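From: Parvaneh Fallahi
To: jodport-users
Date: Feb 13, 2024
Subject: Re: [jodport-users] grasp checker rejects leafy things

Parviz Salehi wrote:

> Has anyone got the new grasp checker to behave on soft produce? I've
> moved our shop stand task over to the Hurkinico planner and the rigid
> items are lovely, no complaints at all. Leaves are another matter. The
> checker wants the finger closure to settle inside the tolerance before
> it lets the lift begin, and with a cabbage it just keeps creeping. I
> get a timeout, the hand opens, and the whole thing starts over. I've
> widened the tolerance until it stops complaining, but then it also
> accepts a hand closed on nothing.
>
> Also, is the wrist view meant to be fed into the checker, or only the
> head view? The docs mention both and the sample config has one.
>
> Parviz

Hi Parviz, hi all,

Yes! I've spent far too many evenings on exactly this and I'm delighted that someone else has run into it, because I was beginning to think it was my hands (the robot's, I mean).

First the creeping. The settle test in the stock checker looks at finger position alone, and it was written with boxes and tins in mind. A leaf gives under the pad, the finger follows, the leaf gives a bit more, and the position never stays put long enough. Widening the tolerance does what you found. What I did was leave the tolerance where it was and swap the test for one on the rate of change, together with a floor on motor current. If the finger is still moving but slowing down, and there is some push back, it counts as held. If it's moving and there's no push back, it's closing on air. The patch is in the Rezaei branch under checks/soft_settle.py and it's short, do have a read before you run it.

I ran it over our old logs before letting it near the arms. Out of 1,643 recorded closures the stock checker timed out on a horrible number of the leafy ones, and with the new test I was left with 11 that I'd call plainly wrong. Most of those were a single outer leaf caught by the pad with the rest of the head not held at all. The current looks fine, the rate looks fine, and then the lift does nothing useful - the finger has hold of a leaf and the planner believes it has a cabbage.

Which brings me to your second question. Feed in both, please! They answer different things. The wrist view tells you what is between the finger and the pad, and it's hopeless at telling you what that thing is attached to. The head view gives you the whole vegetable and its tilt, but the fingers hide their own contact half the time. I have the checker ask the wrist view first, then wait for a head view segment that overlaps the hand and hangs together as one object. Only then does the lift go through.

Same stand, wrist view and then head view:

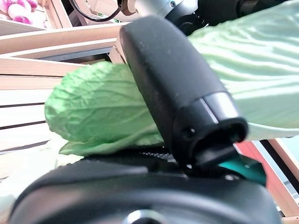
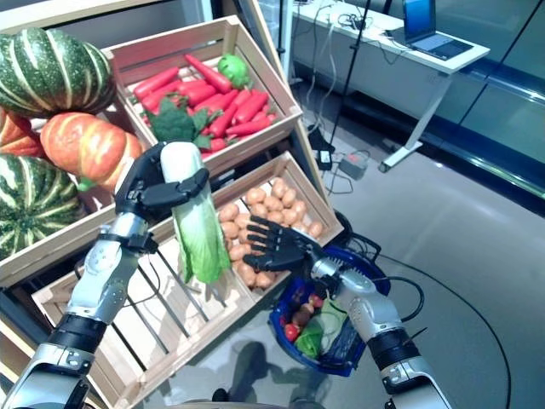
The sample config having only one view is a leftover, I think. Add a second block called view_b and give it its own time offset. Don't share the offset! I did, and the two segment lists were being matched three frames apart, which doesn't matter when the hand is still and matters a great deal on the way up.

A few other things I bumped into on the way:

The placement step uses the bounding box of the item as it was when picked. A long item that swings to vertical once it's lifted needs the box worked out again, or the planner will happily try to put it through the crate front. There's a flag, rebox_after_lift, and it's off by default. Turn it on.

If you run both arms, the collision model needs to know about the held item from the other arm's side too. Trusatgate gets this right in the viewer but doesn't pass it on to the planner unless you restart the bridge. I've opened a ticket.

Slatted crates upset the depth filter. The gaps come through as holes and the plane fit wobbles. I now fit to the top edges of the boards and ignore the bottom altogether, and it's so much calmer.

I'd love to see your logs if you can share them, particularly any with the hand closed on nothing. I've got plenty of good grasps and hardly any decent failures, and the current floor is still a number I picked by eye. If you can get me a handful before May I'll fold them in and tidy the patch for the main branch.

Oh, and which firmware are your hands on? Before 3 the current reading is smoothed on the board, and the floor test will lag behind. You'd want a longer window there, otherwise leave it alone.

Parvaneh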